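The Quiet Season at Ornwood

Anyone who has spent a night in the marshes at Ornwood will tell you how loud they are, or were. There are the frogs first, then the bitterns if you are lucky, and underneath it all a sort of ticking and creaking that I took for insects for most of my childhood and which Rodrigo Lobo tells me is mostly water beetles and fish, heard faintly through the hull of whatever boat you happen to be sitting in.

Lobo has been listening to this stretch of river for the better part of his working life. He came to study eels, which make hardly any noise at all, and stayed for the toads. When I met him on the landing at Whitlock he was wearing two jumpers and eating a cheese roll, and he talked the whole way upstream, breaking off every so often to lean over the side and lower his underwater microphone into the reeds (it looked to me like a liquorice stick on a string).

What he wants to know is what the pumps have done. The new drainage station at Brustik, a mile or so above the marsh, runs through the night for most of the spring, which is when the toads come down to breed. You can't hear it from the bank unless the wind is right. Drop the microphone in, though, and put the headphones on, and there it is, a low steady grumble like a lorry idling outside your bedroom window.

A male toad calling at the edge of a pool has one job, and that is to be heard by a female who may be 80 metres away in the dark with a dozen other things on her mind. If there is a hum sitting on top of his voice he can call louder, or higher, or more often, and all of these cost him something. Lobo has recordings of toads at Ornwood doing all three. He played me a few on the boat, first from the years before the pumps and then from last spring, and even I could tell them apart, with my poor ears and the engine going. The older ones were slow and rather musical. The new ones sounded hurried, as though everybody in the pub had started talking over the jukebox.

Whether it does them any harm is a harder question, and he is careful about it, almost to the point of driving a journalist mad. Over 2,000 adults came down to the pools last spring, which is a decent year by anyone's measure. But the spawn was patchy near Brustik and thick at the far end, by the old Kaltero fishponds, and he would dearly like to know if that is the noise or the water level or simply one of those things toads do. "I could give you a very exciting answer," he said, "and then I'd have to come back in August and apologise for it."

So this year there is to be an experiment, of a homely kind. The drainage board has agreed to rest the pumps for 30 nights, spread through the breeding season and chosen in advance, provided the river stays below the mark on the bridge. Lobo will record on the quiet nights and on the noisy ones and compare the two. It took a long while to arrange. The farmers below Whitlock were worried about their winter wheat, quite reasonably, and there was an evening meeting in the chapel hall which went on until the tea urn ran dry, and at which, I'm told, a recording of a lovesick toad did more good than any of the graphs.

I went back with him afterwards for soup and a look at the sound charts, which are lovely things in their way, all smudges and ladders, with the pumps lying along the bottom like a strip of fog.

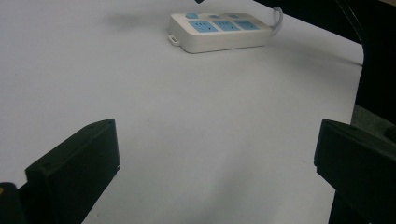
He reads them the way my grandmother read knitting patterns, humming a bit under his breath, and now and then he would stop and tap at a smudge and say that this was a good one, this fellow here, he had been calling from the same clump of sedge for 2 springs running. I asked how he could possibly know it was the same toad. He said he couldn't swear to it, but that there was a little catch at the end of the call, and he'd be listening out for it again as soon as the nights turned mild.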